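Golton robot cell: setting-up and safe working gallery
September 2025

Our house rules for working near the small arm at Golton fit on one sheet. 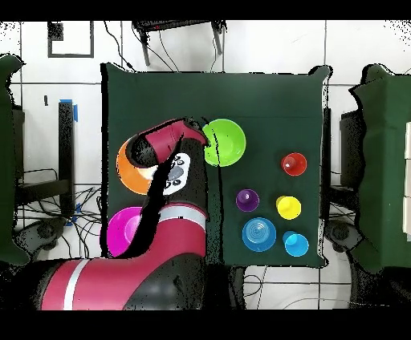 Who may be inside the marked area while the arm has power?
One trained operator, and only with the stop button in hand. Everyone else waits behind the line until the operator has called "arm off" and the drive light has gone out. A visitor counts as everyone else, however much they know about robots.

Cups and bowls on the green cloth, with the arm reaching over the bowls. The red cup stands a little apart from the other four. Light plastic is the rule for any new task. Glass and china are allowed only after Romana Holub has signed the task sheet, and so far she has signed very few.

The rules that go with the work, as they stand after the June review:

Speed. New programs run at 200 millimetres a second or less until they have been through a full shift without a stop. After that the limit is 385. Niilo Lahtinen keeps the list of programs that have been moved up. If a program is edited, even by one line, it goes back to the lower limit.

Distance. The line on our plan is drawn 700 millimetres beyond the furthest point the arm can reach. We measured from the gripper fully stretched out – the earlier plan at Somwood was measured from the base, and it had to be redrawn.

Cables. Anything that crosses a walking route is taped down or covered before the arm is switched on. Loops on the floor are to be cleared at the end of the day. This was the most common finding in June and we expect to check it again.

Chairs. Wheeled chairs are pushed back past the line before a run. Please don't sit within reach to watch the gripper more closely. Use the screen.

Changing the layout. Objects are moved by hand only when the arm is off. Reaching in during a pause is treated as reaching in during a run, and it goes in the log under the same heading. Kristýna Kopecký reads the log every week and will ask about it.

Stop test. Press the button, check that the arm holds its position, release, restart. It takes almost 2 minutes and is done before the first run of the day, by whoever is going to operate. Write your initials, not a tick.

The task sheets are kept in the Dirkon folder by the door. Questions about the wording go to Otakar Říha, and requests for training to Dagmar Kolář. Places on the next session are limited, and Somwood staff may book as well.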